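What I Saw at the Open Day, and What I Think About It

Thursday, August 23, 2018

I went to the summer open day at Presten last week. They are a robotics company on the north side of town, in the old carpet warehouse, and twice a year they let the public in for an evening. My brother-in-law had a spare ticket. I repair furniture for a living and have no training in computers, so take what follows as one visitor's opinion.

The evening was split between two rooms. The front room had coffee, a banner and a row of screens. The back room had desks and more screens. I had expected machines on the floor, and a lot of the other visitors had too. A boy near me asked his father where the robots were, and the father said they must be coming out later. They did not come out later. The real arms were in a locked lab on the upper floor, and we were shown them through a window at the end of the night, switched off. Everything that moved that evening moved in simulation.

I want to argue that this was the right way to run an open day, and also that Presten did a poor job of telling people so.

Start with the case for it. I have been to two trade fairs where robots were shown in the flesh, and both were bad in the same way. The arm stands behind a rope. It picks up a block and puts it in a tray, and then a person resets the block. The block is always the same block and the tray is bolted down. After five minutes you have seen the thing, and you go home believing either that robots can do everything or that they can do one trick. Neither belief is worth the cost of parking.

At Presten the demonstrator was Kofi Mensah, who runs the household tasks group. He did not give a talk. He sat down at a desk, turned his chair sideways so people could see past him, and started running trials. The program they use is their own and is called Kostura. It holds a set of rooms and pieces of furniture, and a library of objects that can be put on or near them. You choose a task, the program lays the objects out, and the simulated arm has a go. Then it lays them out again in a different way.

The library has 896 objects in it. I know the number because it was on the banner, on the coffee cups and on the first slide. I would have preferred to hear how many of them the arm could pick up. When a woman asked that, Mensah told her plainly that it depended on where the thing was lying and what was next to it, and that he would rather show her than give her a figure. I thought this was a good answer. The banner people should have asked him before they printed the banner.

So he showed her. He ran six trials of the same sort of task, clearing things off furniture. In the first one the arm went for an object on a low table and knocked it flat. In the second it did the job with no trouble. In the third it stopped with its elbow raised and did nothing at all until he ended the run. He did not hide any of this or talk over it. He said "that's a fail" and typed something and went on. By the fourth trial the people standing around the desk had begun to call the result before it happened, and they were getting better at it. You do not get that from an arm behind a rope.

The trials on the sofa were the ones I cared about, for obvious reasons. I have spent over half my working life with my hands down the backs of sofas. A seat is a difficult surface. It is soft, it slopes toward the back, and it has gaps that swallow things. People also leave everything on it. If a machine is ever going to tidy a living room, the sofa is where it will have trouble, and I was pleased to see that somebody had thought so too.

They had made a fair job of the furniture itself. It was a three-seater with show-wood arms, the kind I get in the shop every month or so, and the color of the cushions was one I have stripped off more frames than I care to remember. The grain on the arm looked a bit wild to me. I told the young woman at the next desk that she could have it toned down, and she wrote that on a sticky note, whether out of interest or out of politeness I can't say.

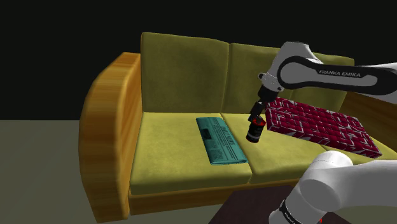 Kostura, sofa trial: the simulated arm over the can, with the newspaper on the cushions beside it.

I asked for a copy of that screen and they emailed it to me the next day. I like it because it shows how awkward the job is. The can is leaning. The newspaper is close by, and there is another big object on the other side of the gripper taking up much of the room on the seat. Even looking at it at my own kitchen table, with all the time in the world, I can't tell whether the fingers have hold of the can or are only next to it. A person would know at once, by feel. Mensah said that this moment, just at the point of contact, is where most of his group's working hours go.

I asked him whether the cushions gave way when something was put down on them. He said only a little, and that real foam was much harder to copy than wood or metal. I told him that foam also changes with age, and that an eight-year-old cushion is a different animal from a new one. He asked me how different. We talked about that for a good while, and I came away with the impression that he would have swapped the rest of the evening for a pile of worn-out seat pads. I have offered him some. He is collecting them in September.

Now for the complaint. Nothing in the invitation said that the demonstrations would be on screens. It said "see our robots at work in the home." A reasonable person reads that and pictures a robot and a home. The family near me left before the trials started, and they were not the only ones. They will tell their friends that Presten has no robots, which is false, and that it was a waste of an evening, which for them was true. All it needed was one sentence on the ticket.

I also think the company was shy about the thing it should have been most open about. There was a slide on how work goes from the simulation to the machines upstairs, and it was on the wall for less time than the slide about their new partner, Ceva, a supplier of motor parts. I wanted to know how often something that works on the screen fails upstairs. I asked the man presenting the slides and was told that "transfer is very promising." I asked Mensah the same thing, and he said it fails a lot, that the first try on the real arm is usually bad, and that the simulation is there so they can find the stupid mistakes without breaking anything. I believe the second man. I would also be more likely to buy something from him.

There is a view, and I heard it in the line for coats, that simulated work is not real work and that a firm showing it is showing you a cartoon. I don't agree. When I was an apprentice I cut patterns in brown paper before I was let near hide, and I spoiled a great deal of brown paper. The customer never saw it, but it was work, and it was where I learned. The fair question is whether the paper pattern fits the chair when you get to the chair. Presten should be ready to answer that in public, with the bad results included.

A smaller firm across the river, Erdem, held its own open day in the spring, and I am told they had a real arm folding towels in front of the crowd. By all accounts people enjoyed it. I would still take an evening of watching six honest trials on a screen over one towel that has been folded the same way since breakfast. But I would want to know which one I was buying a ticket for.

If you go to the next one, skip the front room. The coffee is better in the back anyway, and there are chairs. Ask for the sofa trials, and stand on the left side of the desk, as there is a pillar on the right. Parking is free after six.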